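Flallis Lab Reports Gains in Robot Handling of Clear Objects

19 February 2024

The Flallis Robotics Laboratory has released results from a study on teaching robot arms to handle transparent household items, a long-standing problem for machines that rely on cameras to find and grasp objects. The study introduces a training method called Clunia, which learns from recordings made by people using hand-held grippers in ordinary homes.

Clear plastic and glass cause trouble for most vision systems. Light passes through the object, highlights shift with every small movement, and depth sensors often report the surface behind a cup in place of the cup itself. Earlier work at the laboratory depended on recordings made at a single bench under fixed lighting, and robots trained on that material did poorly when moved to another room.

For the new study, recordings were collected in 34 homes beginning in October. Each participant received a gripper with a camera mounted above its two fingers and was asked to pick up, move and set down items already in the home. The robot later used the same finger design, which allowed the recorded motions to be transferred without a separate conversion step.
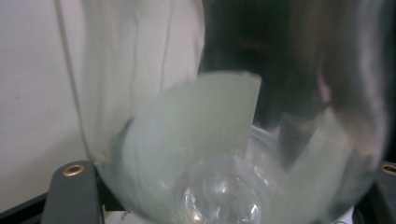
A clear cup between the fingers of the hand-held gripper, as recorded by the tool's own camera.

Clunia gives greater weight to moments when the camera is very close to the object. According to the report, these views had been discarded in earlier projects as too blurred to be of use. The new method compares them with views taken a short time before, and uses the change in glints and edges to estimate where the rim and inner wall lie.

In testing, the robot attempted 20 grasps on each of 7 clear objects that did not appear in the training recordings. The laboratory states that the method outperformed its earlier system on all but 2 of the objects, both of them thin-walled and without a distinct rim. Those items will receive further study.

The work was carried out with Kobori, which supplied the grippers. The full report and a portion of the recordings are available on request from the laboratory's publications office.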